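Home / Software / Script tools / Prulidari

Prulidari: revision and page-lock manager for screenplays

Single-user and production licences. Windows, macOS and Linux.

Overview

Prulidari manages revised pages in a locked screenplay. It takes a script at the point where scene numbers and page numbers have been issued to departments, and keeps both fixed while the text underneath them changes. Output is a full script, a set of changed pages in the current revision colour, or a change report.

It is a separate program from your screenwriting software. The writer carries on in whatever they use now, and the script coordinator imports each new draft into Prulidari, checks the matches and issues the pages. No plug-in is installed on the writer's machine.

If you are still drafting and have not locked anything, you do not need this product. Mara, our free viewer, will open and compare two unlocked drafts and may be enough.

How matching works

On import, the incoming draft is split into elements: scene headings, action, character cues, dialogue, parentheticals, transitions and shots. Each element is compared with the last issued revision. Scene headings are matched first, then the elements inside each scene in order.

A scene heading that has been reworded (KITCHEN to FARMHOUSE KITCHEN, DAY to EVENING) is normally recognised as the same scene if the contents are close enough. The threshold is set under Project > Matching and runs from 0 to 100. The default is 40. Lower values treat more scenes as continuations of existing ones; higher values produce more new scenes and more omitted ones. Most projects never need to change it, but an episode that has been heavily restructured will usually match better with the threshold raised for that one import.

Anything the program is unsure of goes into the Unresolved panel. Pages cannot be issued while there are entries in this panel. Each entry can be accepted, re-pointed at a different scene, or marked as new. Choices are stored with the revision, so an import that has to be run again does not ask the same questions.

Page locking

Locked pages keep their numbers. Text that overflows page 32 goes to 32A, then 32B. Pages inserted between 32 and 32A on a later revision become A32A. If your production uses the other convention (32AA), switch it before the first lock. It cannot be changed afterwards without unlocking the project.

When text is cut, the page is left short. Two neighbouring short pages are not merged unless you select both and choose Collapse, which produces a page headed 32-33. Omitted scenes keep their number and print as OMITTED. They can be restored in any later revision with the original contents or with new text.

Scene numbers follow the same rules and are locked separately. It is possible to lock scenes without locking pages, and some series prefer this for the first weeks of prep.

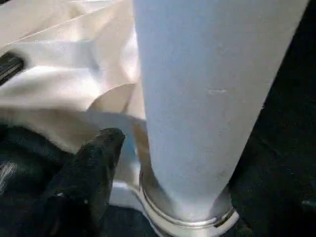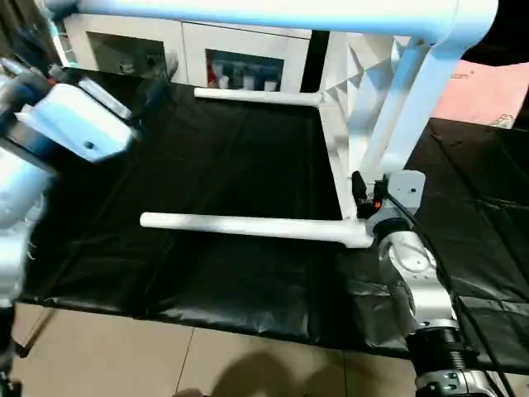

Revision colours

The standard sequence is white, blue, pink, yellow, green, goldenrod, buff, salmon, cherry, then second white and so on. Any colour can be renamed, removed or moved. The colour is printed as a word in the page header, and can also be applied as a page tint in PDF output. Tinted PDFs are larger and should not be sent to a printer loaded with coloured stock.

Revision marks go in the right-hand margin. The default is an asterisk. You can set how the marks are applied:

Line: a mark beside each changed line.
Block: a mark beside every line of the changed element.
Page: a single mark in the header if more than a set number of lines on the page have changed.

Marks from earlier revisions are cleared when a new one is opened. To keep them, tick Cumulative marks in the Issue window. A change in case or spacing alone is ignored by default.

Change reports

The change report lists every scene affected by a revision with the old and new page length in eighths, characters added or dropped, and any alteration to the heading. It can be sorted by scene, by character or by size of change. Assistant directors tend to ask for the second, costume for the third — both can be saved as presets and issued along with the pages.

Reports export as PDF, plain text and CSV. The CSV columns are fixed in order and documented in the manual, so a spreadsheet built on top of them will not break when you update.

Distribution

Prulidari can hold a distribution list for each project and write a separate PDF for each name on it, watermarked with that name. Watermark position, angle and density are adjustable. The program does not send email itself. Files are written to a folder, and the folder can be one that your own sharing service picks up.

A log records who was issued with which revision and in what form. The log is append-only. Corrections are made by adding a further line.

Import and export

Import: Fountain, Open Screenplay Format, RTF, plain text, and PDF where the PDF contains real text. Scanned PDFs are not supported. Import from a PDF relies on indents to tell dialogue from action, and a script with non-standard margins will need its indents entered by hand in the Import window.

Export: Fountain, Open Screenplay Format, PDF, RTF.

Dual dialogue is preserved in all formats except plain text. Notes and comments are imported but hidden, and are never included in issued pages. Embedded images are discarded with a warning.

Limits

Elements per project: 4000 per episode file. A feature script rarely comes near this. Where it does, the project can be split into two linked files that share one run of scene numbers.

Episodes per series project: 100.

Revisions per episode: no fixed limit.

Simultaneous users: one editor and any number of readers. A second editor opening the project will be given a read-only copy and told who has it open.

System requirements

Windows 10 or later, macOS 12 or later, or a current 64-bit Linux distribution with a desktop environment. 4 GB of memory. An internet connection is needed for activation and for updates but not for daily use. Projects are stored as ordinary files and may be kept on a network drive. We advise against keeping a live project in a folder that is synchronised by a cloud service while it is open, as the lock file may not reach other machines in time.

Licences

Single user: one named person, two computers. Includes all updates within the version.

Production: tied to a production title, with up to six seats that can be moved between people. Runs for twelve months and can be extended by the month. At the end of the term projects open read-only, and everything can still be exported.

Education: as the single-user licence, for staff and students of film and drama courses. Proof of enrolment is required. Watermarking is included, the distribution log is not.

Licences are deactivated from Help > Licence on the computer that holds them. If that computer has been lost or wiped, write to support with the order reference and it will be released by hand.

Changes in the current version (released 2025-10-12)

Build 1787

Added the Collapse command to the context menu in page view.

Added an option to print the revision history on the title page in two columns.

Scene headings containing an oblique are now compared as whole strings. In earlier builds INT./EXT. headings could be matched to the wrong half of a split scene.

Fixed: CONTINUED markers were not renumbered after an omitted scene had been restored.

Fixed: the change report gave a length of 0 for scenes shorter than an eighth. They now show as 1/8.

Fixed: character names with an apostrophe appeared twice in the cast list if one draft used a straight apostrophe and the other a curly one.

Known issue: on macOS, tinted PDFs opened in some viewers show a thin white line at the foot of the page. Printing is not affected.

Projects saved in this build cannot be opened in version 3. Use File > Save As > Version 3 project if a colleague has not yet updated.

Documentation and support

The manual (PDF, English and Welsh) is installed with the program and also available from the Downloads page. It was written by Morfudd Cadwaladr and is revised with each build. The chapter on A-pages can be read without owning the software.

Support is by email. Please attach the project file, or, if the script is confidential, a copy made with File > Save Anonymised, which replaces all words with dummy text of the same length and leaves the structure intact. Most matching faults can be traced from an anonymised copy.

Questions on production licences and invoicing go to Trefor Pritchard at Follau. Purchase orders are accepted for production licences only.

Related products

Mara — free viewer and draft comparison, reads all Prulidari projects.

Llewellyn — sides and call-sheet extracts from a locked script. Requires Prulidari version 4 or later.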